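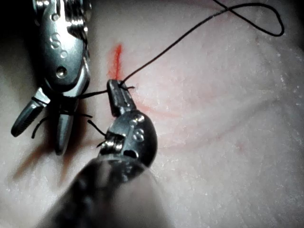
Most of what you'll be sold for looking after stitches at home you can leave on the shelf. I spent a lunch hour in May reading the labels at the Senley chemist and came out with plain gauze and a sore neck. Before you buy anything, learn what you're keeping an eye on. A short red line with a faint reddish smear beside it isn't much to go on, and the colour of a cut on one day tells you less than how it changes over several. So start with a note of how it looks on day one, in your own words, and keep it with the sheet the clinic gave you. If that sheet says something different from this page, follow the sheet.

Step 1. Keep it dry at first
Many clinics say 24 to 48 hours. Ask for the number and write it down. Waterproof covers are fine if they stick, but I wouldn't trust the word "waterproof" on a box any further than the basin.

Step 2. Wash gently
Clean hands, clean running water, mild soap around the area if you were told you could. Pat dry. Skip the peroxide, whatever your uncle says. The Broterlow wound spray costs $43 for 200 mL and the label lists salt and water. Maybe there's some magic in the nozzle.

Step 3. Leave the thread alone
Don't trim it, don't tug it, don't test the knots. Some threads dissolve and some have to come out, and you can't reliably tell which by looking, so ask before you leave the clinic. 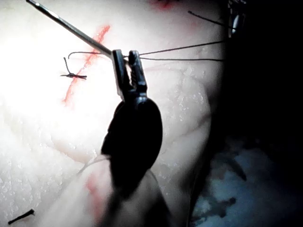

Suture thread held above the tissue.

Step 4. Be careful with creams
If you were told to use plain petroleum jelly, use a thin layer. The Binum scar gel claims that "743 users saw a difference". A difference from what? The leaflet doesn't say, and I read both sides. In any case, scar products don't belong on a cut that hasn't closed.
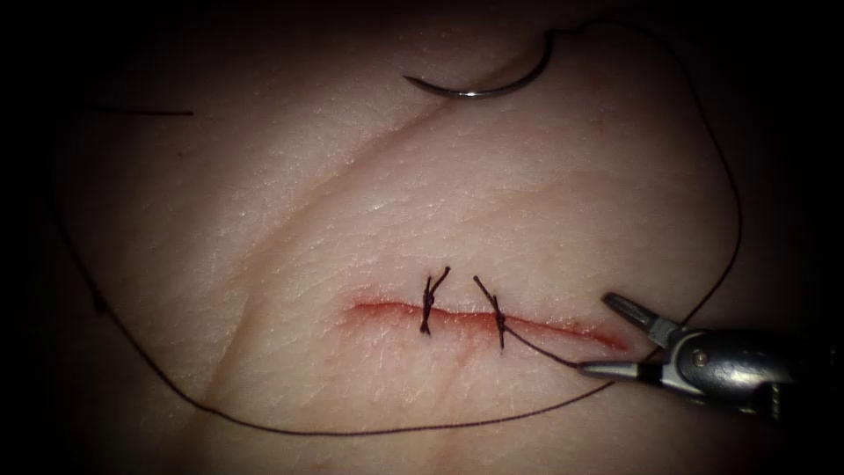
Slavica Vukčević wrote to say I was too hard on the gels, that she had used one on her knee after the stitches came out and the scar went flat and pale. I'm glad it did. Plenty of scars go flat and pale with nothing on them, so I'm leaving Step 4 as it is.

Step 5. Know when to get help
Call the clinic if you notice spreading redness, swelling, pus, a bad smell, a fever or pain that's getting worse. Call if the edges pull apart too. For bleeding that won't stop with firm pressure, go to emergency. 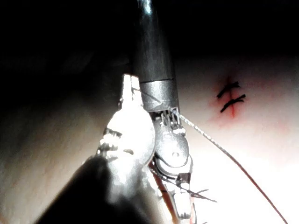 You don't need an app for any of that. Aguiar sells one with 285 healing tips, and the free ones I opened came down to "keep it clean" and "see a doctor". Put the clinic's number on the fridge, and put the removal date beside it if you were given one.

Last updated Friday, December 5, 2025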